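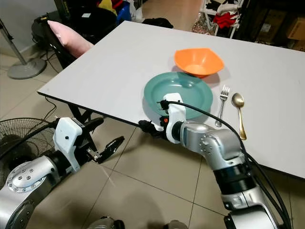 Orange bowl, teal plate, fork and spoon on the white table.

Call for participants: Bellwood Shared Lunch Study

We are looking for people aged 68 and over who live alone and who would like to eat lunch in company. The study is organised by Rajput Community Nutrition in the Bellwood neighbourhood and it begins in June.

My name is Laiba Marwat and I am the coordinator of this study. In my earlier work I have visited many older people at home, and very often I heard the same sentence: "For one person I do not bother to cook." We would like to understand better what changes in the appetite, the mood and the weekly shopping when a person has regular company at the midday meal.

What you will do

You will come to our dining room at 342 Cloken Street one time per week, during six weeks. Lunch is served at 12:30 and we finish at 2 p.m. There will be 20 participants in total, seated in small groups. You stay with the same group for the whole period, so that there is time to become acquainted.

Between the lunches we ask you to keep a food diary. It is a simple booklet, one page for each day. You write what you have eaten and at what hour, and whether you ate alone. Spelling is not important, and you may write in the language which is the most comfortable for you. If writing is difficult because of your eyes or your hands, you can tell your diary by telephone and one of us will write it down.

At the beginning and at the end there is also a conversation of one hour with my colleague Nusrat Rizvi, who is a dietitian. She will ask about your habits, your favourite dishes and the foods that you avoid. You are free to leave any question without answer.

Who can take part

You are 68 years or older and you live alone in Bellwood or in the near suburbs.
You can eat ordinary food without help from another person.
You have a telephone, either a mobile or a home phone.
You are available for all six lunches. We understand that illness happens, and one missed lunch is acceptable.

Unfortunately we cannot accept persons who follow a medical diet prescribed after a recent operation, or who are already enrolled in another nutrition study. 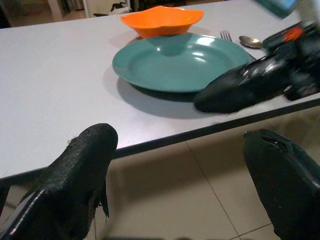

Bowl and plate, with the fork and spoon to the right.

About the food

The menu changes each week. Soup, a main dish with vegetables, and fruit or yogourt are always offered. There is a vegetarian choice every time, and halal meat is used in all meat dishes. Please inform us about allergies already in your application – the kitchen must know them well in advance. We cannot guarantee a kitchen completely free of nuts.

What you receive

All lunches are free of charge. After the last conversation you receive a grocery card of $68, and we reimburse your bus fare in both directions. If you need a ride, please mention it when you apply and we will try to arrange one with a neighbour on the same route.

Your information

Your diary is stored under a number and your name is kept separately. We use the scheduling program Loltix for the appointments only, and no health information is entered there. You can leave the study at any moment and you do not have to give a reason. In this case you may ask that your diary is returned to you.

How to apply

Please send a short letter to Laiba Marwat, Rajput Community Nutrition, 342 Cloken Street, Bellwood, or leave it at the front desk between 9 a.m. and 4 p.m. Write your name, your age, your telephone number and the best hour to call you. A daughter, son or friend may write for you, but we will wish to speak with you personally before you are enrolled.

Applications are read in the order of arrival. When the 20 places are filled we keep a waiting list, and persons on this list will be called first if we can organise a second group.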